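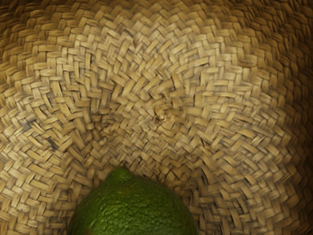 quarryroad wrote:
Whoever is asking in the title whether the sorting cell means fewer hours, at our place it did not, but the hours changed. We had 14 people on produce packing before the Stuno line went in and we still have 14. Two of them now sit at a screen and clear faults all shift.

tinlid_88 wrote:
Same hours for now. Give it a year. Claverley said the same thing to us in June and the evening shift was gone by the next budget.

bexfield wrote:
Was that the robots, or was it losing the Cardoso contract? I was on evenings too. Volume dropped first.

tinlid_88 wrote:
Bit of both. They still didn't hire back when volume picked up.

mossgate wrote:
I do the fault clearing on ours. My wrists are better, my head is worse. You watch a single green fruit in a woven basket and wait to see if the system calls it a lime or an avocado. Last night I had 16 of those before the 9 pm break. By hand you'd just pick it up and know.

quarryroad wrote:
Do they pay you more for it?

mossgate wrote:
No. Same grade as packing – that's my main complaint.

bexfield wrote:
Rotmont put theirs up a grade after people kept asking. Get the job description in writing first. Ours still said "packer" and that was the whole argument.

tinlid_88 wrote:
Fair point on the paperwork. I still wouldn't train the thing without a guarantee on jobs.

mossgate wrote:
Too late for me, I've been doing it since it was switched on. Will ask about the grade and post back.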